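Cel look in 3D, do you animate on 2s or not?
Forum > Animation > Toon and Hybrid

papercut_moth
Started a short in Fliveo over the winter, 3D characters on painted backgrounds, and I can't settle on a frame rate for the acting. On 1s it looks like a video game cutscene. On 2s my camera pans get this nasty stutter. Anybody else fighting with this?

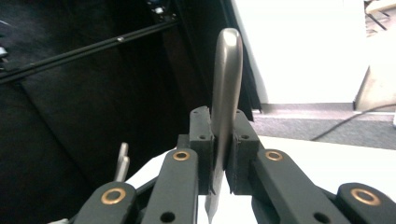
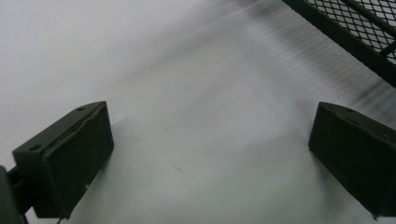
What do you do when the camera moves and the character is on 2s?
Keep the camera on 1s, and put the character's travel through the set on 1s too. Hold only the poses on 2s. The stutter is the body sliding against the background every other frame.

inkwell_gus
^ agree with that for pans. I'd still drop to 1s for anything fast, like a run straight at camera (the feet go crazy otherwise).

sodapop_keys
Gotta disagree, gus! The run is exactly where I want it choppy. Go to 1s there and you lose the drawn feel right when people are paying attention. I'd smear a frame or two by hand and leave it.

inkwell_gus
Smears are great if you have the time. My last one was 3,681 frames and I was doing it alone after work, so no thanks lol

papercut_moth
Mine is 800 right now, maybe 700 if I cut the bus stop gag. So smears are doable? Does stepped keys in Fliveo mess with the line render? My outlines keep boiling on the held frames.

sodapop_keys
That's the line noise seed, it changes every frame by default. Lock it to the pose. In Jurus it's a checkbox, in Fliveo you have to key it yourself, kind of a pain.

papercut_moth
Locked the seed and the boiling is gone, thank you!! Keeping the bus stop gag. Going to try the run both ways and I'll post them by June.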